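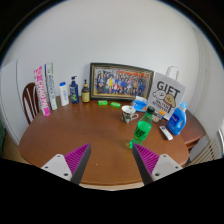

Petronella Mabuza told me I was telling it wrong, that the story of the Cudar steps starts with the plaque and I always start with my knees. Fine! I'll start with the plaque.

The plaque is at the bottom, bolted to a rock next to the bus stop, and it says CUDAR STEPS, 938 TO THE TOP. It has said that my whole life. When I was a kid in Cemstead you weren't a real person until you'd done the 938. People had it on T-shirts. The bakery had a 938 bun, a regular bun with more raisins, and my uncle proposed to my aunt on what he swore was step 938 (she said she'd think about it, then thought about it all the way down).

So then Wiebke Böttcher moved into the apartment over mine. She was from somewhere flat and she was wild about the hill. She went up the first weekend, came home, knocked on my door with her hair stuck to her forehead and said, "There are 1,044."

I said there were 938.

"I counted," she said.

"You counted wrong," I said, and I offered her some soup, because I'm not a monster.

She ate the soup and went back up the next morning. I heard her boots on the stairs before six. At lunchtime she slid a piece of paper under my door and it said 1,044 with a line under it.

You have to understand that I had never counted them. I'd been up that hill a hundred times and I'd always just trusted the rock. And I got mad, which surprised me, a grown woman standing in her hallway mad at a piece of paper. I went upstairs and told her I'd come with her and we'd count together, out loud, and when we hit the top at 938 she was going to buy me a bun.

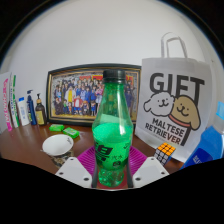 Green soda, black cap.

We went on 31 August 2021, and it was hot enough that the handrail hurt. I had a hat, two sandwiches and the wrong shoes. Wiebke had one of those clickers they use at the door of a museum. I said that was cheating and she said how could it possibly be cheating, and I didn't have an answer so I started climbing.

Counting out loud with another person is awful, by the way. You can't talk. I am a talker! By two hundred I had thought of eight different things I wanted to tell her, about the goat gate and the year the creek came over and the boy who carried a sofa cushion up there for a bet, and I had to swallow every one of them. Somewhere in the four hundreds a man coming down said good afternoon and I said "four hundred thirty-one" right in his face.

There's a flat spot past the six hundreds with a bench, and we sat there and ate without speaking, both of us holding the number in our heads like a full cup. I kept mouthing it. She patted my arm once.

And then up again, and the steps get steep there, they're cut for somebody with longer legs than mine. Nine hundred. Nine hundred twenty. I was almost singing them. Nine thirty-six, nine thirty-seven, nine thirty-eight, and I put both feet on it and looked up.

Well. There was a lot of hill left.

I could see the top. I could see the little tower and somebody's dog running around it. And between me and the dog there were steps, plain as day, the same gray stone as all the others. Wiebke didn't say a thing. She clicked her clicker once, very softly, and waited for me.

I did think about sitting down. I thought about my uncle and his 938, and how he must have been a good way short of the top when he got down on one knee, with his back to a view he hadn't reached yet. No wonder she wanted to think about it.

"Nine hundred thirty-nine," I said.
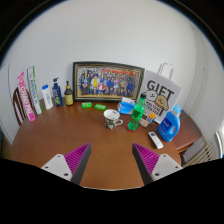
So how many steps are there? There are 1,044, and I've now done it five times to be sure.

Petronella has the keys to the hall where they keep the old town papers, so she was the one who dug out the bill from Masilela, the stonecutter, and he'd been paid twice. Once for 938, and then a few years later for the rest, after they moved the tower up to where it wouldn't get hit by falling rock. They'd put up the plaque in between. I suppose when the second lot was done they'd spent the money and the rock looked nice the way it was.

I took the bill over to the Jinard Bakery and showed it to the girl at the counter. She read it twice and asked if that meant they had to put in more raisins.

My aunt laughed so hard on the phone I had to hold it away from my ear. She wanted to know which step she'd been standing on, then, and I said 938, same as ever, it was only the top that was somewhere else. She got quiet and said she'd like to see the rest of it someday. She's eighty-one. Wiebke says we'll go early, before the sun gets on the handrail, and take the whole day if we need it, and that I'm allowed to talk.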